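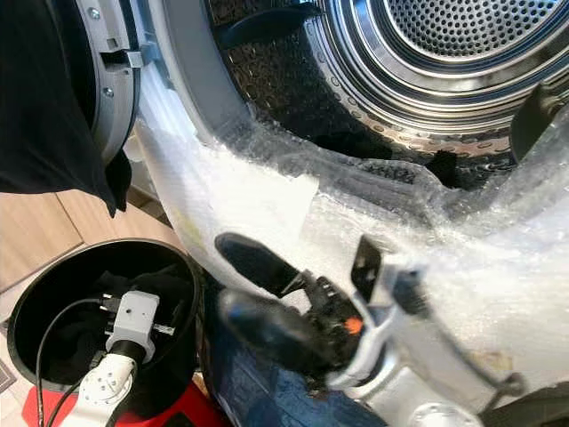 Cleaning a front-loader before the first wash of dark clothes

A front-loading washer that has been sitting for a while, or that has just come out of storage, should be cleaned before you put good clothes in it. Lint and detergent residue show up worst on black fabric, so I do the dark load last. The whole job takes an evening and most of it is waiting.

What you need

A clean white cloth
Warm water and a little dish soap
An old toothbrush
700 ml of plain white vinegar, or a packet of washer cleaner
A bin or bucket within reach

Steps

Start with the drum. Put your hand inside and turn it slowly, one full turn, feeling for anything caught against the lifters. Coins and hairpins end up there. Check every pocket of what you plan to wash, too.

Wipe the drum with the damp cloth, then look at the cloth. Gray marks mean wipe again. Rust-colored marks usually come from something metal left inside, and they need to be gone before any clothes go in.

Go around the rim of the opening next. Use the toothbrush in the grooves and rinse it often. Brush around the door latch as well - lint packs in there and can keep the door from closing tight.

If the cabinet still has packing wrap on it, pull it back from the opening so it can't get pinched in the door, and take it off completely before you run the machine. Any tape comes off with it. Soapy water removes most of the sticky spots.

Run the hottest cycle empty with the vinegar or the cleaner, one or the other. Never combine vinegar with bleach. Leave the door open for 2 hours afterward.

The dark load

Turn black items inside out and wash them cold, with liquid detergent. Fill the drum loosely. I leave the door open overnight when I'm done - it keeps the smell down.

Wilfredo Manalastas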